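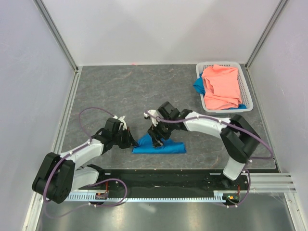
To: Brolholm household list
From: Nigel Oakley
Subject: Re: Folding the blue cloths (and the basket)

Hello everyone, and thanks to Teemu for getting this going again. I've been meaning to write since 27th May but the garden got the better of me, as it does.

Teemu Ikonen wrote:
> My microfibre cloths never stack properly. I fold them in half, then
> in half again, and by the time there are ten on the shelf the pile has
> slid over. Does anyone at Brolholm do it differently? Also, is it worth
> keeping colours apart before they go in the basket?

Well, Teemu, I had the very same trouble when we lived out at Iltness, and my favourite cure is to stop fussing over the middle of the cloth and look after the hems. A blue cloth dropped on a counter nearly always lands as some sort of triangle, with a point off to one side and a bit doubled under. Find one long hemmed edge, get it straight, and the rest will mostly follow (mostly!). 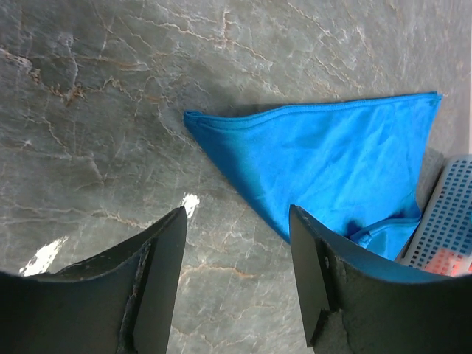 Should you iron them first?
Save your electricity, a good flat hand does the job on microfibre.

As for colours, I do keep them apart, blue for the counters and pink for anything with a spill on it. Ours wait in a plastic basket with holes in the sides, which lets the air through, and I stand it at the back of the counter so there's elbow room in front. A salmon-pink cloth heaped in the basket can wait its turn quite happily while you pull the corners of a blue one out.

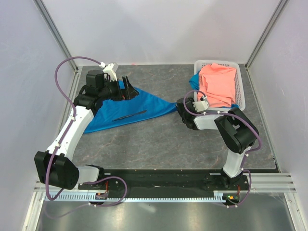
Putting them away

Stand the folded cloths on edge in the drawer, like letters. I've done it that way since December and haven't had a landslide yet. My neighbour over at Drorkalell rolls hers, and they do look lovely, but I find they come undone the moment I reach for one.

Let me know how you get on, Teemu, and do bring that rhubarb cake recipe next time you write.

Warmly,
Nigel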